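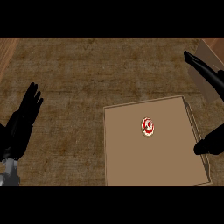 Refinishing a table top, wax or poly??

plankton_pete
Got a dining table off a guy in Flernoswood, solid top, old finish is pretty much gone. Sanded one corner to test and it came up way lighter than I thought. Kids eat on it every day. Wife wants wax, I want poly. Budget is 200 total, already spent 45 on sandpaper and a scraper. Need to start Monday, what do I do

gritty80
Poly. Kids = poly. Done.

mossback
Disagree. Poly looks like plastic and when it chips you're stripping the whole top again. Hardwax oil, thin coats, buff it, touch up the bad spots whenever. Did ours in August and zero complaints.

gritty80
August of this year? Come back when it's been through a few winters. And a bottle of nail polish remover.

mossback
fair on the remover. but who is doing nails on the dining table

Oda_in_Flondden
My kids, for one.

What's the wood? Matters more than the finish imo. Oak with open pores, oil looks great. Maple or beech, I'd want something on top of it.

plankton_pete
Not sure. Guy said walnut but the sanded corner is kind of pinkish tan? Heavy as heck. Took 2 of us to get it off the truck

Oda_in_Flondden
Pinkish tan under a dark finish isn't walnut, I'd bet beech with a walnut stain. Very common. Do NOT sand halfway and stop, it'll blotch. Take the whole top down or leave the color alone and just clean and recoat.

937shavings
Second the clean and recoat. Mineral spirits, gray pad, go with the grain, wipe, let it sit overnight. Then see what you've got before buying anything. Half these tables just need the grime off.

gritty80
He already sanded a corner though

937shavings
So he touches up a corner. Gel stain, rag, 10 minutes. Still beats sanding the whole thing

mossback
Gel stain under hardwax oil is iffy, the oil wants bare wood. So if he recoats its gotta be wipe-on poly. There, I said it, gritty wins

gritty80
screenshotting this

plankton_pete
ok so clean, gel stain the corner, wipe-on poly. Satin or semi? And does anyone sell the small cans, Stimico only had gallons

Oda_in_Flondden
Satin. Semi shows every crumb and every scratch. Try Mujić on the Flondden side, the hardware place, they had quarts and half pints last I was in. Closes early so go before lunch.

937shavings
Satin. Stir, don't shake. Thin coats, scuff between, don't put hot plates on it for a few weeks even if it feels dry

plankton_pete
Thx all. Wife says she still wants wax

mossback
wax goes over cured poly fine. wait a month tho

Contact the moderators | © Flernoswood Woodshop Board | Back to top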